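Four Bottles
Short fiction

The night clerk at the Leone gave me room 286 because the other single on that floor had a shower that would not shut off. I had been traveling for 19 hours. I signed the slip, took the key card and went up.

I was there to close my aunt's account. That was how the hotel put it in the letter. She had lived at the Leone for nine years, in one room and then another, and when she died in July she had paid through the end of the month. The manager wrote that her things had been boxed and were in storage, and that the room was mine for 3 nights if I wanted it. I wrote back that I did.

I had met her four or five times. She was my mother's older sister and she sold machine parts for a company called Sarketti, which meant she was always on a train to Pidanbridge or on a plane to somewhere else. She sent cards. The cards came from hotels and usually had the hotel's own picture on the front, and on the back she wrote two lines about the weather and one about the food. My mother kept them in a drawer with the batteries.

The boxes were brought up the next morning. There was less than I expected. There were clothes, a good pair of shoes, a radio, a sewing kit, and a folder of receipts held with a rubber band. At the bottom of the second box was a school notebook, and most of it was filled with instructions.

I read it sitting on the bed. She had written down how to do everything in the room. How to hang the towels. Which drawer to use for paper and which for medicine. What to say to the front desk when the heat came on too early. She wrote in plain short sentences, and some were underlined. I don't know who they were for. The first page said only, "When you come, do it this way."

Page six was about the water.

"They give you four," she had written. "They will be wherever the girl was standing when she got tired. Put them on the desk first. Take the tags off and put them back on the right way. Then the basket. The basket goes at the back by the wall. Do this before you unpack."

I had already unpacked. I did it anyway.

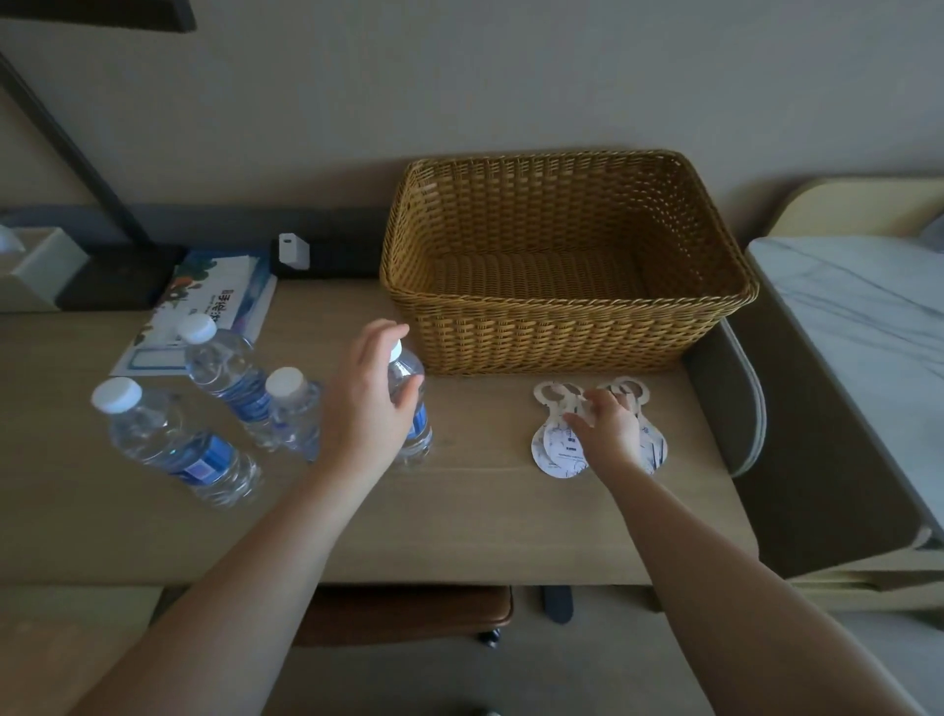

The desk in 286, before the bottles went in the basket.

The tags were printed with blue lines and some small writing. They had a round hole at the top so they could go over the neck of a bottle. I had them in a pile by my right hand and I could not see what the right way was. I turned one over and then turned it back. I checked the notebook again, and she had not said.

I thought about calling my mother. It was the middle of the night where she was, and she would have picked up, and she would have asked me what I was doing. I put the tag down and looked for the basket.

It was on the closet shelf behind the extra blanket. It was a nice one, tightly woven, better than I thought a hotel would bother with. I wiped it out with a washcloth. Then I pushed the booklets over to the left, toward the lamp, and made a space.

When I was nine my aunt came to stay with us while her apartment in Carkitia was being painted. It was the only time she slept under our roof. On the second day she took everything out of our kitchen cabinets and set it on the floor, and my mother came home from work and stood in the doorway with her coat on. My aunt said the cups were in the wrong place. My mother said they were her cups. They did not shout. My aunt put it all back the way it had been, every cup, and she left in the morning on the early bus. After that we only got the cards.

For years I took my mother's side of that. I would have been angry too. But I remember that for one afternoon the cups were on the floor in rows, by size, and that I had helped. My aunt had handed them to me and told me where they went, and she spoke to me the way she would have spoken to somebody who worked for her. I liked it very much. I never told my mother I had been in on it.

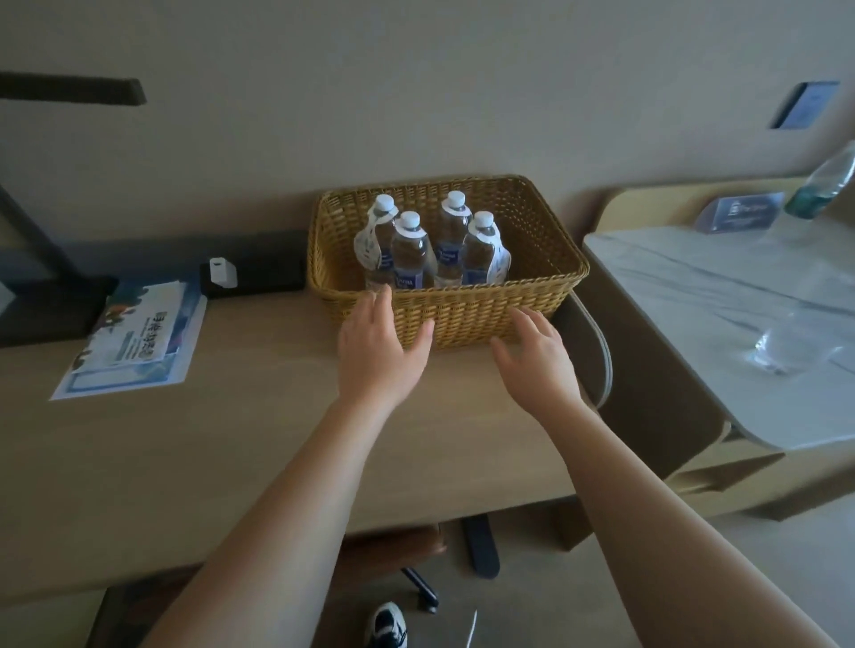 I moved it a little to the left, then back. The notebook said the basket should not touch the wall, because the cleaner would have to lift it to dust, and a person who has to lift a thing will put it down somewhere else. That sentence was underlined twice.

After the water came the page on shoes, and after the shoes a page on the window, and I did those too. It took most of the morning. I opened the window as far as it went. I set my shoes side by side under the coat hooks with the toes out. I moved my toothbrush. By noon the room looked to me like a room my aunt would have come back to, although I had never seen one of her rooms and could have been wrong about all of it.

Then I went down to the desk to sign the papers. The manager was a tall man with a cold. He told me she had been a very good guest. He said she had once made a list of what was wrong with the breakfast and that they had fixed most of it. I asked him if she had ever had visitors. He thought about it and blew his nose.

"She asked us to hold a second key," he said. "Every year she asked. She said family might come."

"Did anyone?"

"You did," he said. He was looking for a pen.

I signed in three places. He gave me a copy and an envelope with the deposit from the safe. In the envelope with the money was the second key, an old metal one from before the cards. It did not fit anything anymore. He said I could keep it.

I spent the afternoon on the radio and the clothes. The radio went to the cleaner, who wanted it. The clothes went into bags. I kept the shoes for my mother, who has the same size foot, and I kept the notebook. I called her at a decent hour and told her what was in the boxes. She asked if there was anything with writing in it. I said there was a notebook.

"What does it say?"

"It's how to live in a hotel," I said.

She was quiet for a while. Then she asked me to read her some, so I read her the page on towels, and then the page on the heat. She asked for another. I read for most of an hour. When I got to the cups I stopped, because I had not known there was a page on cups. It was near the back. It said that the glasses should stay close to where a person would reach for them, and that if somebody liked them in a different place it was better to leave them there.

My mother said, "Read that again," and I did.
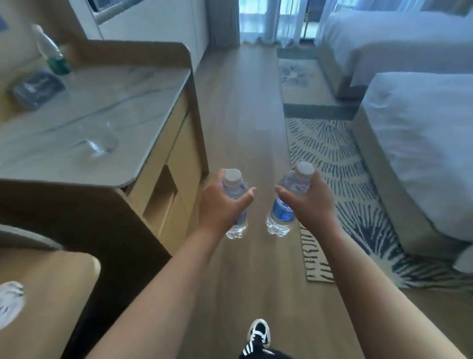 I drank one of the waters that night, out of the bottle, standing up. I slept with the window open. In the morning the street was loud early, and I packed my bag in the order she gave for packing, heavy things first and the papers last.

The notebook had a page for leaving. It was the shortest one. It said to check under the bed, to turn off the lamp at the wall, and to put the basket back behind the blanket with nothing in it. I checked under the bed. I turned off the lamp. I stood there with my coat on and looked at the basket, and then I left it out on the desk and took the elevator down.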